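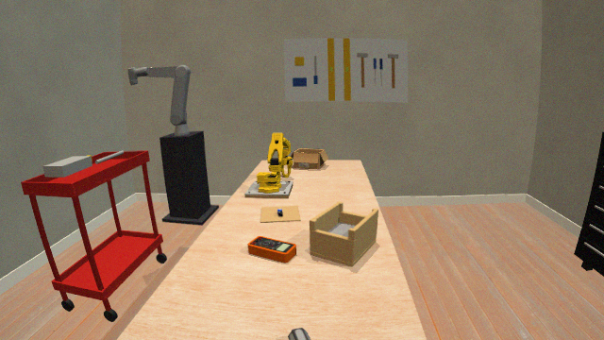
Grurkus wrote its rules for bench robots after a year of arguments about who was allowed to change what. The engineer who drafted them, and who asked not to be named, says the first version ran to 419 lines and went unread.

"We cut it to 4 pages," she says. "If a rule needed a second paragraph, we asked whether it was really two rules."

The first page deals with simulation. Every new task is run in Jurnell, the company's simulator, before anyone tries it on a real arm. The layout has to be saved with the results, including the things the arm is not meant to touch.

"People used to test with a bare bench and then wonder why it went wrong on the shop floor," she says. "A real bench has a meter left on it, or a box. So we put them in."
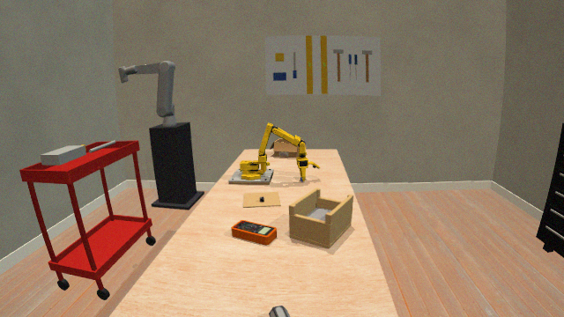 She is just as firm about base plates. An arm's mounting position is written down once and may not be moved in the model to make a task easier. "If the reach is poor, I want to know that - I don't want it tidied away."

A task passes after 766 runs without unplanned contact. Quan, a supplier, asked for fewer. Ikon, a customer, asked for 3,018. Grurkus kept its own figure and agreed to look at it again in January.

"It may be too low," she says. "We'll change it if the fault log says so."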